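Flarcombe water customers who fell behind on their bills during the pandemic will have until the end of January to set up a payment plan, after the town's utility board voted Monday night to extend a hold on shutoffs that was due to run out this week.

The extension covers residential accounts only. Small businesses, which were included when the hold began in the spring, came off the list in October and can now be disconnected after two missed bills and a written notice.

According to figures presented at the meeting, 1159 residential accounts were past due at the close of the last billing cycle. Of those, 649 were more than 60 days late, and 533 had no payment plan of any kind. The utility has not said how much money it is owed in total.

"We would much sooner have somebody on a plan paying a little each month than send a truck out," said Sofia Loureiro, the utility's customer accounts manager. "But they have to call us. We can't put a household on a plan without their agreement."

Under the terms approved Monday, a customer can spread a past-due balance over as many as 12 months. No down payment is required for the first plan. A customer who misses a payment gets a 10-day grace period, and after that the full balance comes due. Late fees that built up between April and the end of August will be taken off the account once the plan is signed. Fees charged since then will stay.
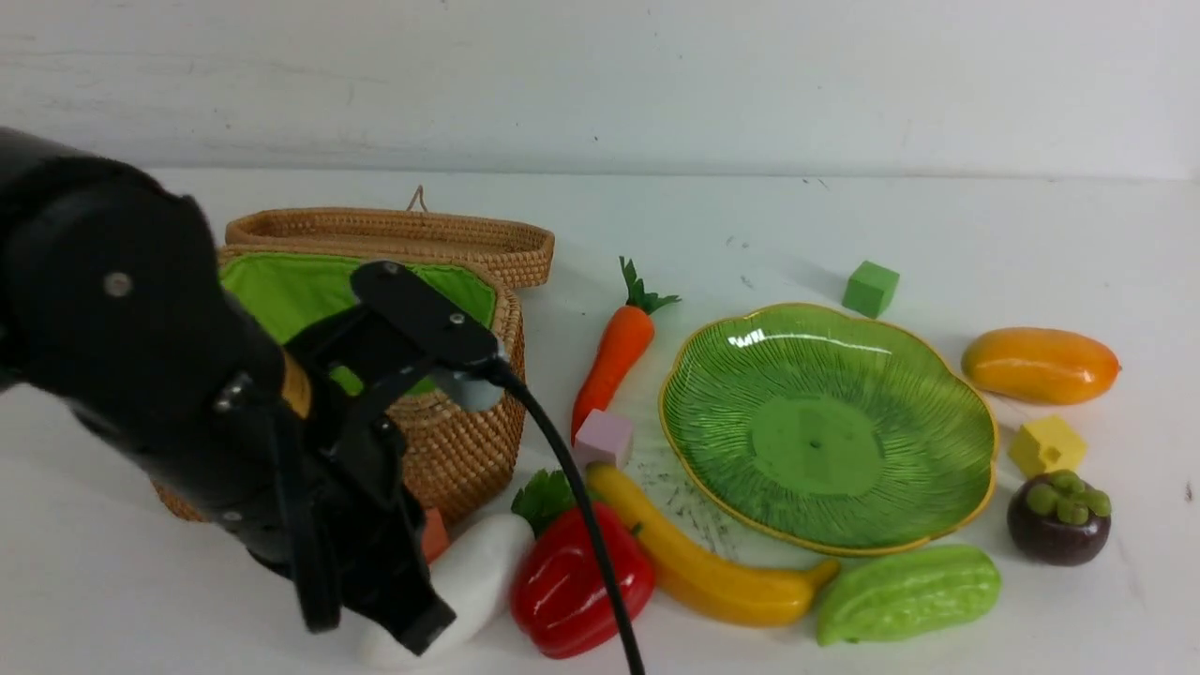 The vote was 4 to 1. The member who voted no said he supported the plans but wanted the hold to end in December, so that the utility could close out its budget year with a clear picture of what it would collect.

Loureiro told the board that the utility has been drawing on its reserve fund to cover the gap and has put off replacing a section of water main near the rail yard. That work was scheduled for this fall and is now expected to go out to bid in the spring. She said there are no plans for a rate increase before July.

Khrystyna-Mariia Lysenko, who rents half of a duplex on the east side, was one of four residents who spoke during public comment. She said her hours were cut in March and that she had been paying part of her water bill each month, but still got a notice on her door.

"I was sending them something every time," Lysenko said. "The notice looked the same as if I had sent nothing."

Loureiro said the notices are printed automatically whenever an account goes past a set balance and do not show partial payments. A new version listing the last payment received will be used starting with the next billing cycle, she said.

Several board members also asked about renters whose water is billed through a landlord. Those tenants do not hold an account with the utility and cannot sign up for a plan themselves. The utility will now mail a separate notice to the service address at least 15 days before any shutoff at a building where the owner is behind — a change tenants had asked for over the summer. The rule applies to buildings with two or more units.

Sewer charges appear on the same bill and are covered by the plans. Trash pickup is billed by a separate department and is not. Customers who owe for both will need to make two calls.

Residents can apply by phone or at the payment window in the utility office, which is open weekdays from 9 a.m. to 3 p.m. with a limit of two customers inside at a time. Applicants need an account number and a photo ID. Proof of lost income is not required. Paper forms in English and Spanish are also in the rack outside the door, and completed forms can be left in the drop box.

Customers who already have a plan do not need to reapply. The board is scheduled to take up the matter again at its January meeting.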